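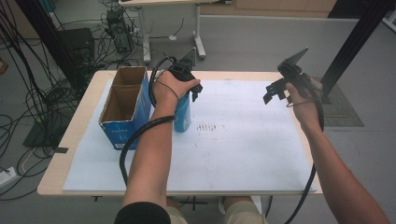 Table with the large white sheet

Seating plan for a dinner and tribute show, how to be fair?
Posted by Heriberto Ayala, 17/09/2024

Hello everybody. I help to organize an evening with dinner and a tribute band in the Drikden hall. We play mostly songs of the sixties, one set before the main course and one set after the dessert. The hall takes 359 persons at tables, and we sell all tickets at one price, 40 dollars with the meal included.

In May we had a similar evening and let people choose the table at the door. It was not a good idea. Groups were separated, and the ones who came late had to sit with their back to the stage during the whole first set. This time I want to give the places before. Do I give the front tables to those who bought first, or to the bigger groups? And how do I put the table number on the ticket?

Usuga
First buy, first choice. Every theater does it like this. And tell the band to play less loud when people are eating, please.

Trirnent
I have done this for dinner shows in a smaller hall, so I can tell you what worked for us. Give the places by date of purchase, but keep 4 tables near the side door for people who walk with difficulty, and do not sell these until the last week. Leave the chairs on the stage side of the front tables without guests. You lose some places, but no one there has to turn around when the singer comes out.
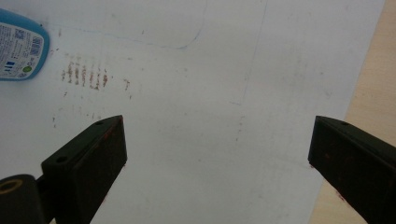 For the tickets, print the table number very big, and the name of the group under it. The people at the door have little light and little time. The label in my photo has a small square QR code and many rows of tiny text, and I cannot read one word of it. Make your ticket the opposite of this, with the code large and the conditions on the back side. We used Fuviva for the printing and it let us change the size of the code. Print one ticket first and try it in the dark hall with the phone you will use.

Heriberto Ayala
Thank you both. I will ask the kitchen if the side door can stay free during the service.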